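Last updated June 2, 2019
By Pendo Simiyu, for Ruth Fothergill

Progress report, Sowerby simulated kitchen project, work done in May

Dear Ruth,

Thank you again for your patience with the last report, and for the kind note you sent round afterward, which Sioned pinned up over her desk. This one is a happier letter to write. The method we proposed to you in the winter (training the grasping policy entirely in simulation, with the layout of the counter reshuffled before every attempt) is now running from start to finish, and we have our first set of numbers that I feel comfortable putting my name to.

What we ran

Over the month we completed 1237 simulated pick attempts with the reshuffled layouts, and the policy lifted and held the requested object in 757 of them. Before the change, with the objects always starting in the same spots, the scores looked a good deal prettier, but they fell apart as soon as Qusai moved anything, so we have stopped quoting them. I would much sooner show you a modest number that holds up when somebody slides the fruit over a few inches.

Qusai has also sorted the failures by hand, bless him, and most of them involve flatware. Round things are going well. Spoons are thin, they lie flat against the counter, and the fingers tend to close just above the handle and come away with nothing. Sioned's idea is to let the policy approach more slowly over the last stretch and to penalize it for closing early, and we have 17 short training runs queued to try that out at different settings.

The kitchen itself

Myrtle rebuilt the counter in the Prallbridge simulator, and it renders much more nicely than the old gray table did. We chose the dark veined marble on purpose, as we wanted the vision side to cope with a busy surface. The layouts mix fruit and flatware with bulkier things like the toaster, so the arm has to learn what to leave alone as well as what to reach for.

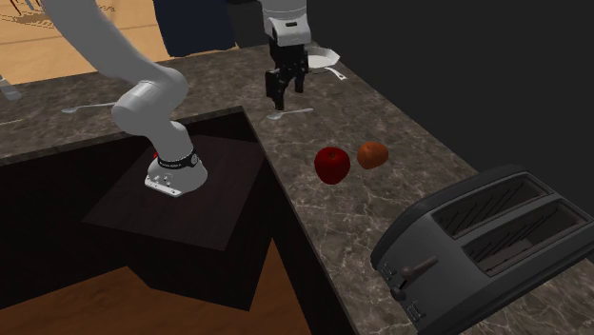 Still to do

The slower approach comes first, and then a longer run with spoons only. After that we would like to begin the comparison against Civadix that you asked about, which Myrtle thinks will take her two weeks once the scenes are converted. We are within budget, apart from the extra computing time we discussed on the phone, and I will send the Zimard invoice separately when it arrives.

With warm thanks from all of us,
Pendo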